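Brasside-Greifertest

Der Brasside-Greifertest ist ein Vergleichsverfahren für Robotergreifer an biegeschlaffen Materialien, insbesondere Textilien. Er wurde unter Leitung von Nuria Abera am Standort Prurkton entwickelt und dient der Auswahl von Fingerspitzen und Handgelenkkameras.

Verfahren

Geprüft werden 13 Textilien, die ungeordnet auf einer ebenen Fläche abgelegt sind. Jeder Greifer führt pro Textil 70 Zugriffe aus. Die Anpresskraft ist auf 7 N begrenzt. Als Referenz dient der Greifer Varela.
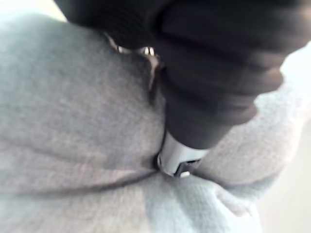 Greifer mit weißer Fingerspitze beim Eindrücken in hellgrauen Strickstoff, Aufnahme der Handgelenkkamera

Bewertet werden Haltequote, Zahl der erfassten Lagen und Zykluszeit. Nähte und Metallteile gelten als Störstellen und werden gesondert protokolliert. Die Kamerabilder werden nach Bewegungsunschärfe und Verdeckung durch den Greifer klassifiziert; unscharfe Bilder verbleiben im Datensatz.

Varianten

Die Variante Mandstead verwendet eine geänderte Steuerung mit einer Reglerperiode von 124 µs. Ihre Ergebnisse sind mit denen der Grundform nur eingeschränkt vergleichbar.

Siehe auch: Greifplanung, Kraftregelung, Textilhandhabung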